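Section 4: Setting Up Your Work Table (before you cut any fabric!)

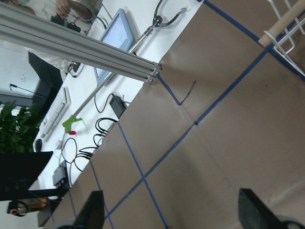

Fig. 4: Cardboard work surface with blue masking tape guide lines.

Okay, so you've got your Limel quilt kit, you've read the bit about washing the fabric, and now you want to get to the cutting. I know, I always do too. But please give the table one evening first. I skipped it on my very first quilt and ended up with blocks that wouldn't line up at the corners, and I'm still sleeping under that thing.

What you need for this section:

Flat cardboard, big enough for the part of the table you'll be using
Blue masking tape
A long straight ruler
The square ruler from the kit (the clear one in the paper sleeve)
A dark pen
Your cutting mat, if you have one

4.1 Covering the table

1. Clear the table completely. I mean the fruit bowl as well.

2. Wipe it down and let it dry. Crumbs under cardboard make little hills, and you'll feel every one of them when you're pressing on a ruler.

3. Lay the cardboard down and push it flat with your hands, working out from the middle. If it came off a big box and has a fold in it, turn it so the fold points down, then leave some heavy books on it overnight.

4. Tape the corners to the table. Check your tape on a hidden spot first if the table has an old finish (my grandmother's sideboard did not enjoy its first meeting with packing tape, so I'm careful now).

Note: I like plain brown cardboard for this. Light fabric shows up nicely on it, pins don't roll away as fast, and when it gets ratty you just recycle it and start again.

CAUTION: The cardboard is for laying out and marking only. Never run the rotary cutter on it. The blade goes straight through and into your table, and it's dull after a couple of passes. Cut on the mat, always.

4.2 Putting down the guide lines

5. Decide which way you'll be standing. Your first line should run left to right as you look at it, all the way across.

6. Mark the two ends of that line with the pen, lay the long ruler between the marks, and stick the tape down along it. Go slowly! Pull off a good length, hold it tight, and lower it in one go. If you press it down bit by bit it will wander.

7. Set the square ruler against the tape and mark where your crossing line goes. Tape that one the same way.

8. Check the corner where the two strips cross. Put the square in it and look straight down. If you can see a sliver of brown on one side, peel up the second strip and redo it. The first one stays put.

9. Add more strips for the block size you're making. For the Mondberg pattern I set mine 15 inches apart, which leaves enough room for a finished block plus fingers.

Note: Measure from the same edge of the tape every single time. I use the left edge. Tape has a width, and if you go from the left edge on one strip and the right edge on the next, your spaces will be off and you'll blame the fabric.

4.3 Testing it

10. Cut one test square from scrap and lay it in a corner of the grid. Both sides should sit right along the tape.

11. Turn the square a quarter turn and check again. If it fit the first time and doesn't now, the square is off and the table is fine. If it's wrong both times by the same bit, go back to step 8.

12. Once you're happy, rub all the tape down with the back of a spoon. It stays put so much better.

4.4 Laying out your blocks

The Mondberg throw has 52 blocks and you won't fit them all on one table, so please don't try. I work in rows. Lay one row out, take a step back, swap whatever looks wrong, then stack the row from left to right and pin a scrap of paper on top with the row number. Then on to the next!

If you're using the Dursun prints (the ones with the leaves), check that all the stems point the same way before you stack. I leave that check for the morning. Evening me thinks everything looks great.

CAUTION: Don't iron on this surface. The tape glue goes soft and gets into everything, and it does not wash out of cotton. Ask my October quilt.

4.5 When things go wrong

The tape keeps lifting at the ends. Run it a bit past the last mark and press down hard, or swap in a fresh strip.

Fabric slides around. Lay a piece of cotton batting, fuzzy side up, over the square you're working in. You'll still see the tape around it.

The cardboard has gone wavy. It's been damp in the room. Turn it over, weigh it down, and re-tape it tomorrow.

The lines don't match the kit template. Check your template first. The early Neneo ones were printed 2 millimeters short on one side, and there's a replacement in the envelope marked 11.

When your test square sits right both ways, go on to Section 5 and get your mat and cutter out.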